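Githam School of Nursing and Allied Health
Perioperative Care II – Handout 6: Preventing Unplanned Low Body Temperature
Module lead: Rajeshwari Pai
Revised 21 Apr 2023

Purpose

Students should read this handout before the skills session. It covers patients having surgery under general or spinal anesthesia and does not apply to cases in which cooling is intended.

Background

Unplanned hypothermia is a core temperature below 36 °C. Most of the early fall occurs in the first hour, when anesthetic drugs widen the blood vessels and warm blood moves from the core to the arms and legs. Later losses are slower and go mainly to the air of the room by radiation and convection. Effects on the patient include shivering, slower waking, increased bleeding and a higher risk of wound infection.

Patients at greater risk

Older adults, very thin patients and those with burns lose heat quickly. Combined general and regional anesthesia adds to the risk, as does a low temperature on arrival. Risk is recorded on the preoperative sheet and read aloud at the briefing.

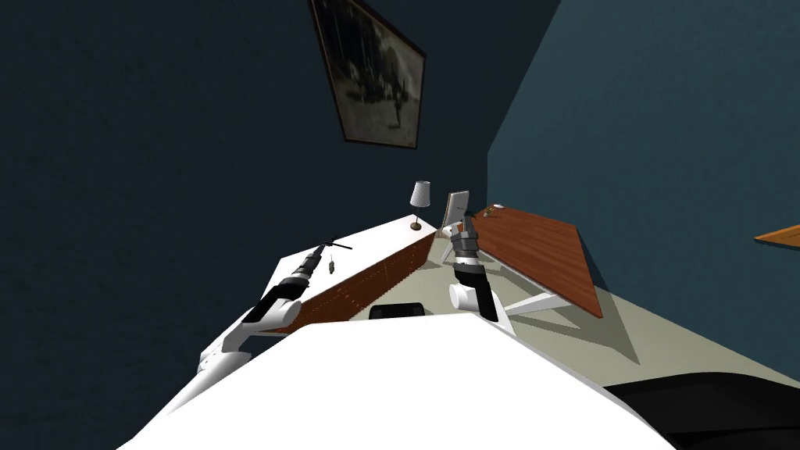
Measurement

Record the temperature on arrival, before induction and every 30 minutes until the end of surgery. The esophageal and nasopharyngeal sites give a reliable core reading. Skin strips show a trend only. Note the site beside each value – a change of site during the case can look like a change in the patient.

Warming

Forced-air warming should begin before induction where time allows. Connect the hose to the blanket before the unit is switched on; a free hose blowing on the skin can cause burns. Intravenous fluids of 500 mL or more, and all blood products, are given through a warming device. Keep the patient covered until skin preparation begins.

Case for discussion

A woman of 82 is listed for repair of a hip fracture under spinal anesthesia. Her temperature on arrival is 35.8 °C. Blood loss is roughly 300 mL. Prepare a warming plan from arrival to discharge from recovery, and state who is responsible at each handover.

Assignment

Submit a written plan of no more than 2 pages to Thenmozhi Kurup. Groups led by Satish Annamalai and Shahla Kiani will present first. Local policy takes priority over this handout during clinical placement.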